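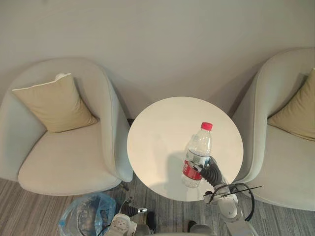 2 min read

Okay, hi everybody! I'm Ruairí Coughlan, and I'm the guy at Dreva who has to sign for the robot money. (Pause, let them boo.)

So, picking up bottles and bagging trash. When we started planning, I put one line in the budget that said "robot." One line! By November that line had turned into 11, and I hadn't bought a single spare finger yet.

Hands are where I got it wrong. I priced the arms very carefully and treated the hands like an accessory, and then the quote from Dendora came in and I had to go sit down for a bit.

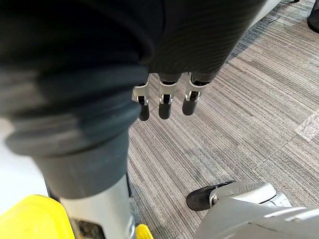 Should you buy spare hands up front?
Get one spare with the first order, and hold off on more until you've run for 12 weeks and know which parts wear out.

(Slide change. Drink water.)

Next, the small stuff. Cables, bags, bottles to practice on, a pedal bin. I keep a separate pot for all that, and at our Flenidby office it's 174 dollars a month. 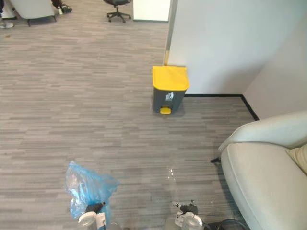 And please, please put people's hours in there too! Setup took us 2 full days per room, and I'd budgeted an afternoon. Show the spreadsheet now, the 06/07/2020 version, and then take questions.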